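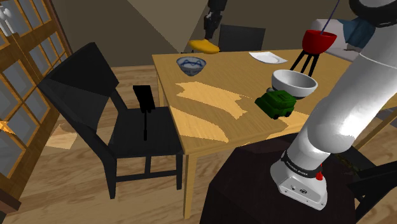
About Troltik

Troltik supplies replacement dinnerware and table linen to restaurants, hotels and school dining halls. Marwan Masri and Rania Hourani run the company from a single warehouse, which holds 857 stock items. Orders placed before noon ship the same day, except on Thursday, when stock is counted. 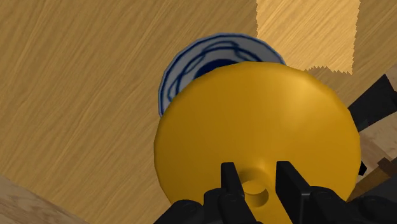
The minimum order is 6 pieces per item. Orders of more than 300 pieces are quoted separately and may ship in several lots. Discontinued patterns are matched by diameter, rim profile and glaze color from a sample sent by the customer.

Our own lines are Cenov (plates and bowls) and Gusto (cups and saucers). Linen is sold under the Aoun name. Unused goods may be returned within 60 days in original cartons.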